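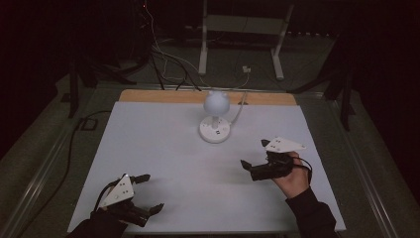 We got the money for equipment in January, and I have spent most of the time since then in a spreadsheet. I've planned two of these purchases before, both times badly, so I am writing this one down while I still remember why we chose what we chose.

The first quote came from Joltbridge. It was for a pair of hand-held grippers, the mounts, the cables and a year of support. The second came from Ellus, who wanted to sell us a full two-arm cell with the grippers thrown in. The Ellus offer was better value per item if you added everything up. It was also over 5 times what we had. I kept it in the spreadsheet for two weeks anyway, in a column called "later", and then moved it to its own tab so I'd stop looking at it.

So hand-held first, arms next year if the data is any good. Ylva Moen, who runs the workshop side at Bråten, had been saying this since the fall. Her point was that we didn't know which tasks we wanted an arm to do, and a pair of grippers and two people taking turns would let us find out for a lot less.

The grippers themselves turned out to be less than half of the total. I had them down as nearly all of it. What I had left out:

Spare fingers. The quote includes one set per gripper. We ordered 16 extra, which sounds like a lot until you have looked at the lead time.

Cables. Ours are wired, and the supplied ones are short. Longer ones cost more than I expected, and you want a spare of each length.

Storage. I had budgeted for one drive. A morning of recording fills more of it than the sales sheet suggested, and you need somewhere to put the second copy.

Stands and tripods. I assumed we had enough lying around. We had enough tripods and no clamps.

The table. This is the line I argued with Bristov over, who supply our framing and had quoted for a proper height-adjustable bench with a laminated top. We went for a low platform with metal rails and a white board on it. It is cheap and it can be swapped out when it gets scratched. If I did it again I would put the money saved straight into a second board, cut to the same size, so that one can be set up while the other is in use.

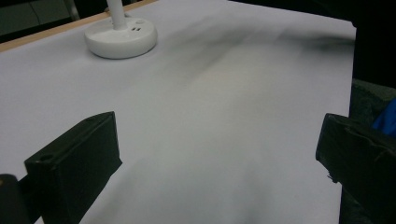
Objects were the part of the budget I took least seriously. I gave them a single line with a round number in it and figured we would bring things from home. That works for a week. After that you want duplicates, and you want to know you can buy the same item again in six months. We keep to ordinary household things where we can. The white lamp or whatever you'd call it, with the round base and the pole, is a good example of what I'd pick again, in that the base is a plain disc but has small details on top, two little ports and what looks like a button, that you have to be close to see. A white thing on a white surface is also harder to make out than it sounds, and I'd like the set to have some of that in it. I have now given objects a proper line, with a list of what to replace and where it came from.

The other thing I got wrong was time. I planned for 60 minutes of recording per session and 60 minutes for everything else – setup, calibration, checking files, putting things back. The recording part was fair. The rest needs more, at least in the first month, and somebody has to be paid for it. If your funder lets you move money between equipment and hours, ask about that before you order anything. Ours does, but only once per year, and I used it in March on the cables.

On support: we took the one year from Joltbridge and skipped the extended plan. Ylva would have taken it. Her view is that the fingers are cheap to replace and the bodies are not, and I don't really have an answer to that beyond the price. We have put a bit aside in the repairs line and will look at it again before the year is up.

Next on the list is the Ellus tab. I have asked them for a new quote with one arm and no grippers, and they said I'd have it by Monday.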